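Ellness Household Words — README

Version notes and description of the word list. Maintained by Þórey Kirkegaard. Last changed November 9, 2025.

What it is

Ellness is a list of 2000 English words and short phrases for things in the home, with the spelling used in Australia. I started it for adult learners who had already finished a beginner course, but did not know what to call the things in their own kitchen. Each entry has one headword, one plain definition and one sample sentence.

Files

words.csv — the full list, one entry per line
regional.csv — 200 entries where two or more names are in common use
sentences.txt — the sample sentences only, for reading aloud
changes.txt — what was added or removed since April

Columns in words.csv

headword, part of speech, room, definition, sentence, note. The room column may be empty. The note column is free text and I apologise that its style is not the same everywhere.

Regional names

Paper goods gave me the most trouble. "Serviette" and "napkin" are both kept, each with its own line, and "paper towel" is the headword for what the Puler edition called "kitchen roll". Colour words are never part of a headword.

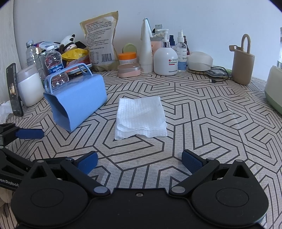

Entry "paper towel" (noun): folded, on a patterned cloth.

For cloth on a table I use "tablecloth" when it covers the top, and "runner" when it is a long narrow piece. Some teachers wrote to me that "runner" confuses learners who know the word from sport. I kept it, with a note.

Known problems

The laundry section is thin, only 40 entries. Plurals are not marked for words such as "scissors". The Flovano spreadsheet import breaks letters with accents, so please open the file as UTF-8.

How to help

Send corrections in groups of no more than 100 lines, and put the old and new wording side by side. New words need a sentence which a person would really say at home. I read everything, but my answer can be slow.

Licence

Free to copy, print and change for teaching. Please keep the name Ellness and this file together with the list.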